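Forum > Home and Kitchen > Tables, desks and finishes
Topic: Pale wood table - oil it, or leave it alone?

stikine76
Posted 2022-01-02
New year, new (to me) table! I got it secondhand and I love it so much, it makes the whole kitchen feel bigger. It's very light, almost cream, with a matte finish. The seller thought it had a water-based coat on it but wasn't sure. My plan was to rub in some hardwax oil before the kids get going with the markers. Good idea or bad?

birkel_bench
Congrats! Please don't oil it yet. Oil can't soak in through a coat, so it sits there and goes gummy. Put a drop of water somewhere hidden and wait. If it beads, there's a finish on it and you can just enjoy your table.

Palacios_P
I'm going to disagree a bit. Plenty of those matte coats are thin as paper and wear through by the sink end in two years. I'd sand and oil now, while you're still excited about it. Sanding is fun!

birkel_bench
Sanding is fun until you go through a veneer :)

deneo
Can we see the grain? Makes a difference.

stikine76
Sure, two of the top:
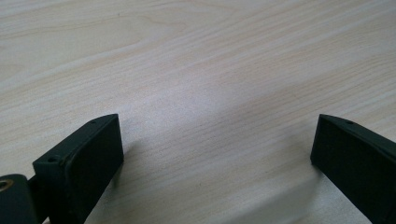
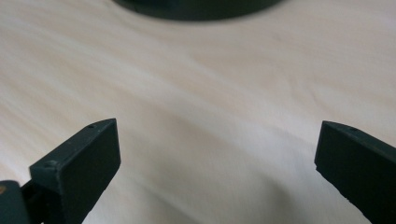
I did the water drop under the overhang and it beaded right up, still a perfect little dome after 4 minutes. So I guess there's a coat. What I can't work out is solid or veneer. How do you tell?

deneo
Look at the ends! On solid wood the lines on top carry over the edge and turn into end grain. If there's a thin strip glued on, or the pattern just stops, think veneer. Check the underside too.

Palacios_P
OK, if it beads I'll back down on the oil. I still say a finish you can patch yourself beats one you can't. My own desk is oiled and I redo it every February with a rag and a podcast, best chore of the year.

Tatu Mfinanga
For the markers: dish soap first, then a little rubbing alcohol on a cloth, but try it underneath because it can cloud some water-based coats. And get felt pads for anything heavy - I scratched mine with a fruit bowl in the first week.

stikine76
Crawled under with a flashlight. There's a strip along the short end, so veneer I think? No sanding for me then. Ordering felt pads tonight, thank you all!

birkel_bench
Get the thick ones, the thin ones slide off.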